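Bench diary, August: spares and sleeves for the second arm
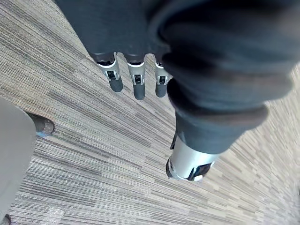
Three-finger hand, sleeve fitted, over the carpet tile.

Started the equipment list for next year at 7:30, before the floor got busy. The draft from June had a single line for "arm no. 2, complete." Split it into arm, hand, sleeve, controller, mount, spares and freight. A single line gets a single cut, and last year the cut landed on the spares.

Hand first. Prukudholm still sells the three-finger unit and will quote the fingers separately. Fingertip pads are the consumable. I had been ordering them in pairs, which makes no sense on a three-finger hand and leaves an odd pad in the drawer after every change. Changed the order unit to sets of 3. Allowed 2 sets per hand in the opening order, then a reorder when the first set is opened.

Sleeve next. The fabric cover gathers in heavy rolls along the arm when the elbow is folded, and there is a lot of cloth near the hand. Zevcombe cuts them in one length only. A shorter cut is possible but goes through as a custom part with its own lead time, quoted at 71 days. The standard one ships from stock. Put the standard sleeve in the main budget and the short cut as an option line, to be decided after the reach test. If the short cut is chosen it has to be ordered before the arm, or the arm sits in its crate.

Checked the clearance between the bottom of the sleeve and the metal joint. The joint has to stay reachable with the cover on, otherwise every inspection turns into a sleeve removal and the labor figure goes up. Wrote that into the spec as a requirement. The old spec says only "protective cover, dark," and a supplier could meet that with almost anything.

Floor. The mount drawing assumes bare concrete. We have carpet tile in this bay and it stays for the term of the lease. Asked Tenness for a base plate that bolts through, with the tiles lifted under the plate only. They want 330 for the plate, not including drilling. Cheaper than moving the bay. Entered it under site work so it does not get lost in the arm price.

Footwear came up again. The safety sheet asks for closed shoes inside the marked area and says nothing about toe protection. Toe caps would be a small line, but it is a recurring one and it belongs to the building budget. Left a note against it and moved on.

Tomaszewski sent the controller quote after lunch. Same price as the spring, but the cable is now extra and the license runs one year instead of two. Asked for both versions on one sheet. I will not compare them until the cable length is stated, as the last one was short by half a meter and we paid for the extension.

Open items: reach test, sleeve decision, cable length, whether freight on the hand can ride with the arm. Also need to find out if the spare pads have a shelf life. The datasheet gives a storage temperature and no date.

Saved the list as revision C. Stopped at 5:40.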